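Ticket 3910 – Skarngate play kitchen, plate too small for the long veg
Status: open
Opened by: Birdie Marchetti
Assigned: Graham Tindall
Site: Rodlow, family room

BM 8:40 am
Serving set complaint again. Pink plates don't fit the long pieces. Kids put the eggplant on, it hangs over both ends, plate gets picked up, eggplant rolls off, crying. Second parent this week to mention it. Can we get bigger plates or am I missing a part?

GT 9:15 am
Which plates. The Arnier ones or the ones that came with the kitchen?

BM 9:22 am
Pink, round, shallow, raised rim. No name on the bottom that I can find. They were in the Arnier tub but so is everything else now.

GT 9:50 am
OK so prob Arnier small plate. There should be an oval platter in the same tub, that's what the long veg is supposed to go on. Check for it pls. Also check the bin under the sink unit, stuff migrates.

BM 11:05 am
No platter. Went thru the Arnier tub, sink bin, the dress up trunk, and behind the radiator cover. Found a toy whisk and the lid to the teapot (ticket from September, you can close that one).

GT 11:12 am
Closed the teapot one. thanks

GT 11:30 am
Things to try while I look for a platter:
– eggplant on a slant, corner to corner so to speak. I know it's round. Just don't let it sit dead straight off the front
– put something next to it so it can't roll
– pull the eggplant out of the set for now

BM 1:10 pm
Slant: no good. Still too long whichever way you turn it, round plate, same width everywhere.
Pulling it: did that over lunch, got asked where it was 4 times. Put it back.
Something next to it: better. Tried the corn, too fat, pushes the eggplant up onto the rim. Carrot just rolls with it. Chili pepper works best of what we have, the wrinkly red one. It's got enough of a curve that it doesnt go anywhere and the eggplant leans on it.

GT 1:18 pm
Is it ok on the flat or only when somebody carries it? Trying to work out if this is a plate problem or a carrying problem.

BM 1:31 pm
Fine on the flat. Left it on the gray table a good while and it stayed put. It's when they lift one side. The bottom of the eggplant is past the rim so it's got nothing holding it at that end.
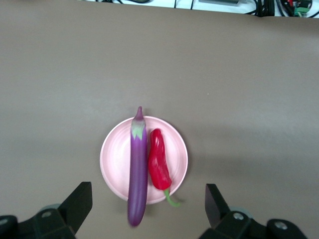 Also the stems. The green one on the chili pokes out over the edge and the little ones use it as a handle, so that's going to snap sooner or later. Do we have spares? I'd rather order one now than glue it later, last time we glued a strawberry it stuck to the tray.

GT 2:05 pm
No spares of the chili. Fontes has the replacement veg in bags of 12 but it's mixed, can't pick. Might get a chili, might get 12 onions. Will ask.

Platter – Fontes lists an oval one, item 59 on their sheet, no length given. Don't want to order blind. Can you measure the eggplant, stem included, and send it over? Tape measure is in the craft drawer.

BM 2:20 pm
Tape measure is not in the craft drawer.

GT 2:24 pm
Try the drawer under it. Or use string and I'll measure the string when I'm over.

BM 2:48 pm
String it is. Cut to length, taped to the inside of the cupboard door, labeled EGGPLANT. Please nobody throw it out. Did one for the corn as well while I was at it.

GT 3:02 pm
Good. Workaround for now: long veg goes on with the chili alongside, plate stays on the table, kids bring their own cups etc to it. Will put a note on the tub.

BM 3:10 pm
Note needs to be for the grownups, the kids can't read it. Top of the tub pls not the side, the side is where the stickers go.

GT 3:15 pm
Top of tub, got it. Leaving this open until the platter's measured against the string. Teapot lid – did it go back on the teapot or is it still loose?

BM 3:26 pm
Loose. It's in my coat pocket. Will fix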